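Progress report – play shop and kitchen corner, Prusen and Dorkow sites
Period covered: spring term to the end of July

## Where things stand

The grant of 600 was paid in two parts and most of it has been spent. The play shop at Prusen is complete except for the sign and the second shelf. Dorkow has its produce but is still short of storage. The Ham site joined late and has only had things on loan so far.

The application listed 5 areas of work: produce, containers, shelving, a counter, and printed cards for prices and recipes. Produce and containers took up most of this period, so most of this report is about those.

## Produce

We bought toy fruit and vegetables in two orders. The first came from the Bomitz catalog and the second was made up from two smaller shops, after Bomitz ran out of the larger vegetables. In the application we had planned on one order. Splitting it meant paying shipping again, and that is the main reason the produce line is over.

Together the two orders came to 127 pieces. We asked for a mix of sizes this time. The old set was nearly all small items, and they disappeared into coat pockets and under the radiators. Big pieces stay in the room. They also give the children something to carry with both arms, and the staff working with the youngest group had asked for that in particular.

A few pieces were sent back. Two had seams that were coming open and one had a strong smell that did not go away after a week on the windowsill. The replacements have come.

## Crates and baskets

The plan was to use wooden crates throughout. We still prefer them for the shop display, and the pale unfinished wood suits the room. The slats need checking before use, though. We sanded every crate by hand, and the corner posts took longer than the rest. We decided against varnish for now, partly on cost and partly to see how the bare wood holds up over a full term.
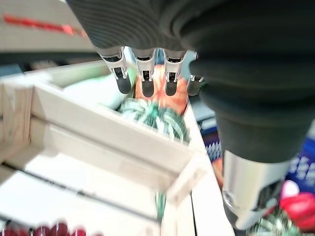 Crates are heavy for a small child once they are filled, so they stay where they are put and the shopping is done with something lighter. At first we used paper bags, which lasted a few days. Cloth bags were better but they collapse, and a child who is trying to hold one open cannot also put things in it. We moved to plastic shopping baskets with a handle in the second half of the period. They wipe clean, and with the holes in the sides the sand and crumbs fall out and do not build up in the bottom.

Sorting has become part of the game. Two rules are posted by the shop:

- Everything goes back into a crate before snack.
- A basket is emptied by the person who filled it.

The first rule is followed well. The second is followed when an adult is standing there. We are leaving both up.

## How it is being used

At Prusen the shop is open every morning and again from 3:00 until pickup. The older children run it as a store, with one behind the counter and a line in front. The younger ones mostly fill things and tip them out again, and we have stopped steering them away from that. Staff have been asked to name the produce as it is handed over, and to use the same words at both sites. "Squash" and "pumpkin" were being used for the same piece depending on who was in the room, so we put a short word list on the inside of the cupboard door.
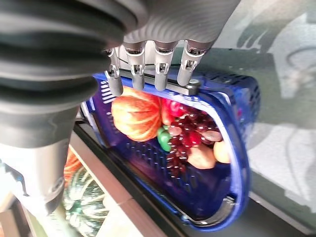 Dorkow uses its set differently. The room there is smaller, so the shop is packed away at noon and set out again the next day. That puts more wear on the containers, and the staff would like stacking ones. We have priced these but not ordered them. Ham had a loan box for three weeks and has asked to keep it. We would like to agree to that if the remaining money allows.

## Spending

| Item | Status |
|---|---|
| Produce | Bought, over by the second shipping charge |
| Crates and baskets | Bought for Prusen, part bought for Dorkow |
| Shelving | One shelf up, one to come |
| Counter | Built from an old table, no cost |
| Printed cards | Not started |

The balance is 157. The saving on the counter covers the extra shipping, so we are not asking for a change to the total. We do ask to move what is left of the counter line into containers, and would need a yes in writing before we order for Dorkow.

## Next period

The second shelf at Prusen goes up first – the wall has to be checked for pipes before anyone drills. After that come the stacking containers for Dorkow and the price cards. The recipe cards may have to wait. They need pictures that match the pieces we have, and the ones that came with the Bomitz order show several vegetables that were never in the box.

Receipts for both produce orders are attached. The receipt for sandpaper and screws is missing and a replacement has been requested from the store.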